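Review: Damness wrist camera bracket and cable kit for two-arm cells
Posted 2026-04-24

I look after a two-arm sorting cell at Brindwood, and I did not ask for this kit. Our old brackets were bent sheet steel from the shop next door and they worked fine until someone leaned on one. The Damness set was the replacement. It comes with two brackets, screws, cable clips and an 11-page booklet that spends most of its length telling you how little setup you'll need.

The brackets went on without drama. Then came the calibration routine, which the box says is "one touch." I touched it a good deal more than that. On the left arm it failed twice with error 972, which isn't in the booklet. The website says to check the plug. The plug was fine. Backing the clamp screws off a quarter turn and running it again cleared it, so my guess is the clamp pulls the camera out of square when you tighten it the way they tell you to.

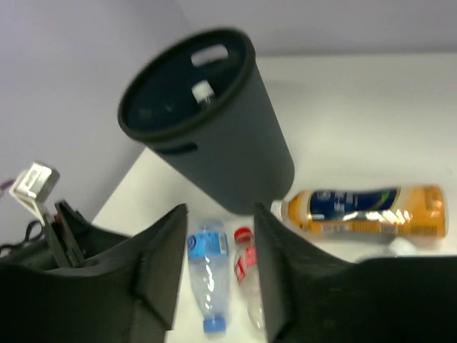 Aim is where I have my biggest complaint. The bracket has three fixed tilt notches and the one I want sits between the second and third. In the steeper one the fingers take up a lot of the view, and anything lying close to them gets lost. Our test load is bottles and a gray bin, and with the big orange bottle lying on its side, the clear one right below it is mostly behind the black finger. You get a white cap and not much else. Clear plastic on a white table is hard enough without that. A Meinecke bracket has a plain friction joint and costs less, and I'd take it over notches any day.

Cable clips: cheap. They hold the cable but they don't hold their place on the wrist, and after a long shift I'm sliding them back. I put a zip tie behind each one. Leave a loop big enough for full wrist roll before you tighten anything, and run the arm by hand at low speed first.

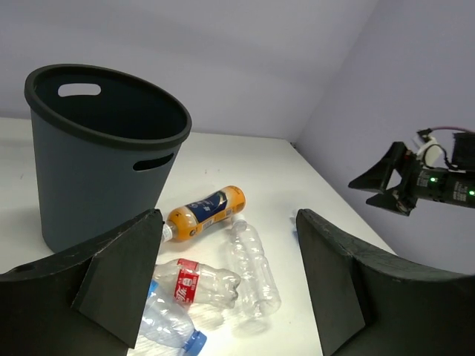
The screws do stay put, I'll give them that. I marked the heads with paint and checked them every morning for 20 days, and none had moved. Diler, who sold us the kit, says a bracket with finer notches is coming in July. I'll believe it when I have one in my hand.

Two stars out of five. Buy it if your tilt happens to match one of the notches. Otherwise get the Meinecke and your own zip ties.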